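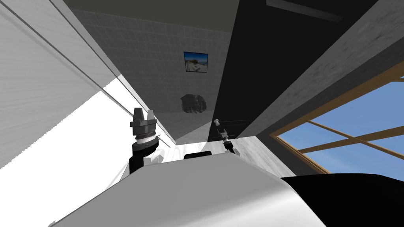

Dear all, I write about the coaching of the women's team at Stodon for next season, because I see that several members received only half of the news. Gemma De Luca stays as head coach. The board used the option in her contract in December, and it will be her 5th season with us. What is still open is the assistant position, and there I do not fully agree with what was written on this list. When Gemma came, we played every attack through the center and the two wing players stood and waited. Now she wants them high and wide, one on each side, like the two grippers in the picture, with one closer and the other farther away. For this system you need an assistant who works with the wing players every week, also in the months without games.

Temitope Obi wrote:

> I don't understand why we need to hire from outside. Marino
> has coached the juniors for 2 seasons and knows all the girls
> by name. The team scored 321 goals last season and that is
> not a bad number. If we lose games, it is on defense, and for
> defense we don't need a new person. We need the same people
> to come to practice on time. Also, what happens with the
> juniors if everybody looks only at the first team?

Temitope, thank you for this. I agree with you about practice, and I have said the same to the players. But I looked again at the score sheets. From the 321 goals, 111 came from the wings, and most of these were in home games. Away, in Drollen and in Grirow especially, we went back to the old way after the first bad minutes. In Grirow we did not have one shot from the left side before halftime. I was on the bench and I remember it well.

I have nothing against Marino. He is patient and the juniors like him. My worry is that he would have to leave the juniors in the middle of their season, and then we have the same problem one floor lower. If he wants both jobs, somebody must tell me how he will be in the two gyms at 6:30 in the evening.

My proposal is that Gemma speaks first with Marino and asks him what he wants. Until now we all wrote about him and I did not see a message from him. After this she can give the board one name, from inside or outside, and we accept it.

One more small thing: the away shirts are still missing numbers 4 and 13. Please look in your bags.

Best regards to everybody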